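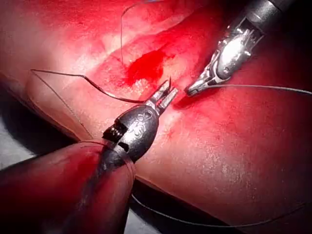
Ilse Wiegand has been running the message boards at Vutumton for long enough that she has stopped telling people at parties what she does, because they always want to know whether she can delete somebody's ex-husband. (She can't. She has been asked more than once.) Vutumton is a social network for people who work with their hands, which takes in surgeons and watch repairers and quilters and a very lively crowd of bookbinders, and this month it is changing the way its members reply to one another. A member might put up a question about surgical suturing, and right underneath it somebody else will be asking about linen thread for a cookbook spine. "I love that," Wiegand says. "I really do. But for years those two conversations ended up in one long pile, and you had to be very patient to find your own."

The new feature is called side threads, and it went live for everybody on 27/11/2019. Any reply can now be pulled out into a little conversation of its own, which sits beside the main one and can be folded away when you're tired of it. The person who started the original post still sees everything. Everyone else sees what they choose to open.

When I went up to see her at the Jonmont building, where Vutumton rents the top floor, she had made a pot of coffee big enough for a family and was apologizing for the chairs. She is a generous talker, the kind who begins an answer, remembers something that came before it, goes back for that and then has to ask you what the question was. I had put down an hour for our chat and stayed most of the afternoon.

"We tested it with one group first," she told me. "That group had 2746 members, and I think I heard from every single one of them! People get attached to how a page looks. I do too. I had the same desktop picture for nine years and when it got lost in an update I was upset the whole evening."

The early version, she says, had a real problem with notifications. If you were mentioned in a side thread, your phone would buzz for the mention and then buzz again for the thread, so you got two alerts for every message. A member wrote in to say his wife had moved his phone to the garage. That was fixed in February, along with a smaller trouble where folded threads would spring open again whenever you scrolled back up the page.

The design itself came from Fuvmont, a small software studio that had built the photo uploader for Vutumton some years ago. Wiegand is quick to give them the credit, and quicker still to mention Trương, the help-desk program her team uses to sort through member mail. "Without Trương we would have been reading those letters until spring," she says. "It puts the ones about the same thing together, so you can see that forty people are cross about the color of a button and answer them properly."

Were they cross about the color of a button?

"Oh, very. It was a sort of mustard. It's gray now."

I asked her about privacy, which is what readers of this page write to me about more than anything else. Side threads are not private, and she would like people to understand that before they say something they wouldn't want read. Anyone who can see the post can open the thread. There is a line at the top that says so, and she fought to have it in plain words and in the same size of type as everything else. Private messages haven't changed and still live in their own tab.

Blocking works as it did before, with one addition — if you block a member, any side thread they started under your posts closes to new replies. What's already there stays unless you report it. Two moderators look at each report, and if they disagree it comes to Wiegand, who reads it at her kitchen table with the radio off.

She doesn't think much of the bigger networks' habit of changing things overnight. Members who prefer the old single column can keep it by going to Settings, then Reading, then Show all replies together. She has promised to leave that switch in place for two years, and she says it in the tone of someone who expects to be held to it. "My sister uses the old way," she said, filling my cup again without asking. "She's a quilter. She says she likes to hear the whole room at once, and I can't argue with that, I grew up in the same kitchen."

Next on her list is the search box, which she describes as "a bit of an embarrassment," and after that the ability to save a thread for later. She wouldn't give me a date for either one. She did give me the rest of the coffee cake to take on the train, wrapped in a napkin, and a slip of paper with the help address written on it in case any readers get stuck finding the switch.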